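Subject: Re: [primham-letters] Keeping up with a pen pal when life gets busy
List: Primham Letter Writers
Posted: Saturday, 9:40 am

Hello all,

I have been meaning to answer this since it landed in my inbox, and then my sister came to stay and the dog got into the compost, and you know how the week goes. Let me paste in the question so we all have it in front of us:

> I joined the exchange in March with big plans and now I have 5 letters
> sitting on my desk waiting for a reply. The oldest one makes me feel so
> guilty I can hardly look at it. Do I apologize for a whole paragraph?
> Do I answer everything they asked? Also, does anybody have advice on
> pens and paper for someone who writes slowly and smears everything?
> I am left-handed, if that matters.

First of all, welcome, and please don't let those letters scare you! I have written to one lady over in Goicoechea for longer than I have had my current roof, and once I let her wait so long that she sent me a sympathy card for my mailbox. We laughed over it for years. One line of apology is plenty, and then get on to the good stuff, which is whatever you had for supper and what the neighbors are building.

As for answering everything, I don't. I read the letter through once with a cup of coffee, put a little pencil tick in the margin beside whatever I'd like to talk about (usually 4 ticks or so, more if she has been traveling), and write to the ticks. Anything left over can wait for next time. I know some folks on this list keep a copy of every letter they send, and I admire that very much, but my hall closet is full already.

Now for pens, where I could go on all day. Being left-handed matters quite a bit, and my late aunt was the same way, with a gray smudge down the side of her hand from September to June. She did best with a plain ballpoint and a page turned so far sideways it was nearly lying down. Gel ink is lovely, but give it a paper with some tooth to it. The slick cream stock from Stastska is beautiful to hold and takes forever to dry. The Inollow pad is cheaper and a bit gray, and I like it better every year. It also folds without cracking, so you can squeeze three sheets in one envelope.

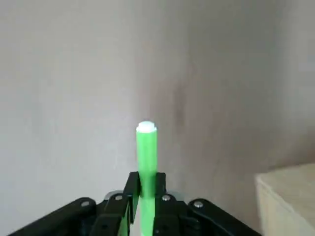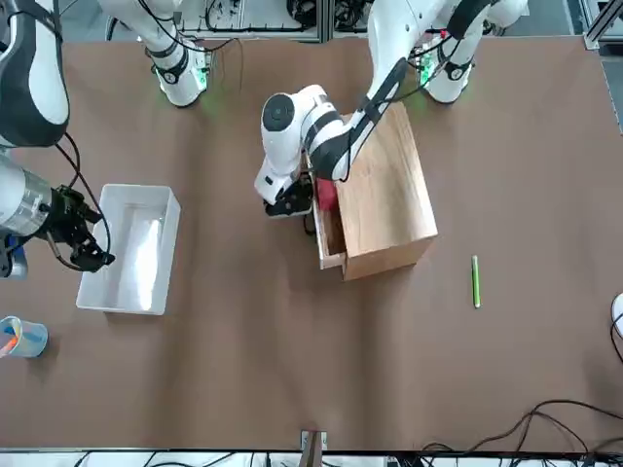 HOW I GET THROUGH A PILE

Start with the newest letter. I know that sounds backward, but it is fresh in your mind and you'll have fun with it, and the fun carries you on to the next. I do 2 in a sitting and then I quit, even if I'm feeling lively, or my handwriting goes to pieces and so does my conversation.

Address the envelopes before you write a word. I put the stamp on as well. A stamped envelope leaning against the sugar bowl does more for me than any reminder on the phone ever did.

If a letter is really old and you have nothing left to say about it, send a postcard. "Thinking of you, long letter coming" is perfectly good mail. Be a little careful about the "long letter coming" part, though, as I have been held to it.

THE SWAP BOX

While I'm here, the stationery swap box is back with me and it is stuffed. When I emptied it onto the bed I found 472 loose note cards, a good many without envelopes, plus sealing wax in a shade of brown I don't believe anyone has ever wanted. If you'd like to be next, write to me off the list with your mailing address. Take up to a shoebox's worth and put something back in when you pass it along. Stickers have been running low, and so have airmail envelopes, the thin blue kind.

And to our new member again, do write and tell us how the pile is coming along. If you would like one more pen pal (I can hear you groaning from here), I have room, and I am a very patient person to owe a letter to.

Warmly, and with ink on my sleeve,
Your list keeper

--
Primham Letter Writers mailing list
To leave the list, send a message with "unsubscribe" in the subject line.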